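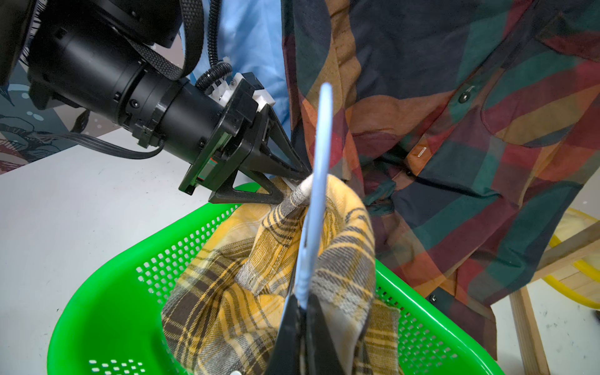

Speaker notes – "Wearing It Longer: caring for the clothes you already own"
Addo Library evening talks, 11 February 2026

(Wait for the stragglers. Say where the coats go and that the tea is at the back.)

Good evening, and thank you for coming out on a cold night to hear a person talk about laundry. I've been mending clothes for 19 years now, first for my own family and then for the repair table at Neton, and I still ruin the occasional sweater, so please don't take me for an expert who never makes mistakes.

Start with the story of the green cardigan. Keep it short this time! The point is that I washed it after every single wear for one winter, and by spring the elbows were gone. I had blamed the wool, when all the poor thing wanted was a night on a chair by an open window.

Ask the room: who here washes a flannel shirt after one wearing? (Pause. Let them look at each other.)

Flannel is where I'd like to spend most of our time, since so many of you asked about it in January. That soft surface is made by brushing the cloth so that the little fiber ends stand up, and every trip through the machine rubs a few more of them away. The fuzz in your dryer screen used to be your shirt. So – button it up, turn it inside out, cool water, gentle cycle, and please go easy on the soap. Most of us use far too much, me included until a few years ago.

Drying. I know not everybody has a line or the room for a rack. If you do use the dryer, take the shirt out while it's still a tiny bit damp, give it a good shake, smooth the collar and the front with your hands, and hang it up. Cotton flannel often shrinks a little in the first few washes, and high heat makes it worse.

(Hold up the swatches from the Drallik mill shop. Pass them to the left so they come back around.)

Feel the difference between the two. The thin one was brushed on one side only, and the thick one on both. I like the thick one for winter and the thin one for patching, and I could go on about this all evening, so somebody please wave if I do.

Mending. Catch it early. A loose button takes a few minutes, and a lost one takes an afternoon of going through jars. For a worn elbow, put the patch on the inside, a good bit bigger than the hole, and sew it down with small loose stitches. On a plaid, try to line up the patch with the stripes if you can stand the fuss. If you can't, pick a plain color and enjoy it.

Mention the Fondanum swap shelf in the lobby. Up to 400 pieces went through it last year, and we're always short of men's shirts and long zippers.

Questions. Somebody will ask about moths – cedar smells lovely but clean clothes and a tight lid do more. Somebody will ask about vinegar in the rinse. Say I don't use it, and that my sister does, and that we're still speaking.

(Collect the swatches. Key goes back to the front desk.)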